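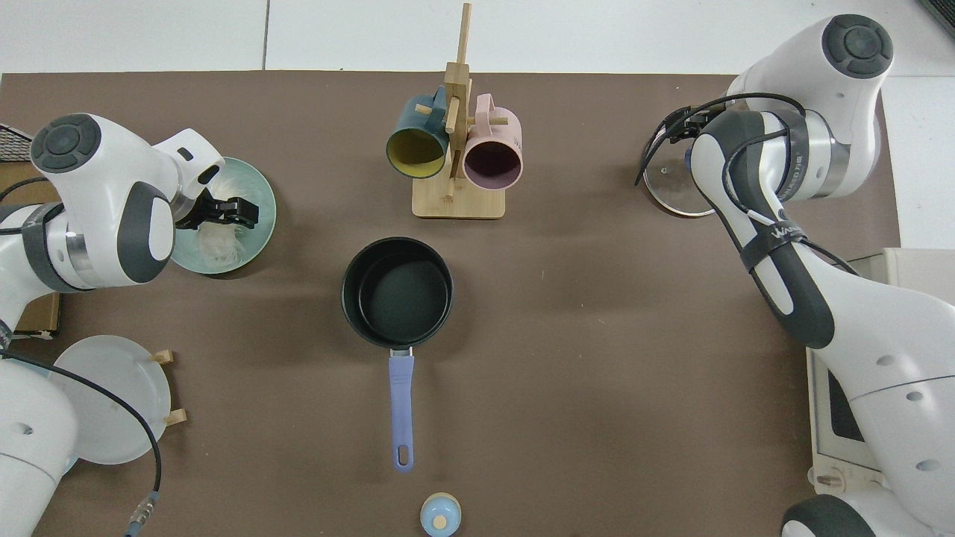
Most advice on keeping a small kitchen table in order begins with a shopping list, and I am suspicious of all of it. I have bought the stacking shelves. I have bought the little turntable that was going to change my life and mostly threw a vinegar bottle at the wall. What I'm left with after 12 years of rented kitchens is a short list of things that earn their space, and a mug tree is on it, though I resisted for ages. Look at the light wooden one at the top of the table, with two mugs hanging from its pegs. The base is a small flat rectangle and the post goes straight up, so the mugs take up air instead of table. I still think most people load them badly, and the same goes for plate racks, so what follows is how I do it.

What you need

A mug tree
A plate rack with upright pegs
A cloth, and a second cloth for when you lose the first
Whatever plates and mugs you use every day

You do not need a drip tray with a swivelling spout. Plastent make one and I owned it for a winter. The spout points at the sink and the water goes wherever it likes.

Step 1. Take everything off

Yes, everything. I know the tidying books say this too and it pains me to agree with them. Put it on the floor on a towel if you've nowhere else. Wipe the table down and let it dry before anything goes back.

Step 2. Scrape first

Nobody's system survives a plate with dinner still on it. Noodles are the worst offenders, as they dry to the rim like glue, and no amount of clever storage will help you. Scrape into the bin, then wash. My neighbour Graciela Farías soaks hers overnight and claims it saves effort. I have seen her sink in the morning and remain unconvinced.

Step 3. Place the rack

Set it to one side of the table, nearest the sink, with the pegs running away from you. Stand the plates on edge, one to a gap. Doubling up is where it goes wrong: two plates leaning on each other stay damp in the middle, and pulling one out brings its friend along. If you have more plates than gaps, put some in the cupboard. A bigger rack will fill up within the week.

Scuffed plates are fine, by the way. I wouldn't pay for the miracle polish. I tried Pisar paste on a white plate and got a white plate with the same scuffs and a smell of lemons.

Step 4. Load the mug tree

Start with the lowest pegs and put your heaviest mugs there. The second mug goes on the opposite side from the first. Carry on upwards in pairs. Three mugs down one side will have the lighter trees over as soon as somebody shuts a door.

Check the handles before you hang anything. Big loops are no trouble. Those tiny pinched handles slide off the end of a short peg, and that's one good mug gone. Hang mugs dry, too, or they'll drip down the post and leave it grey.

Step 5. Keep the middle clear

Rack at the side, tree at the back, and the space between is for working in. If you must have a basket for odds and ends, it goes at the far edge, and you empty it once a month. Mine was last done in May and contained 3 bread clips and a key to nothing I own.

Does it last?

Partly. Kamran Mirani wrote in to say he'd followed an older version of this page and the table was buried again in 2 days. I asked what was on it. Post, mainly. No mug tree will fix that, so find the post a drawer and start again from Step 1.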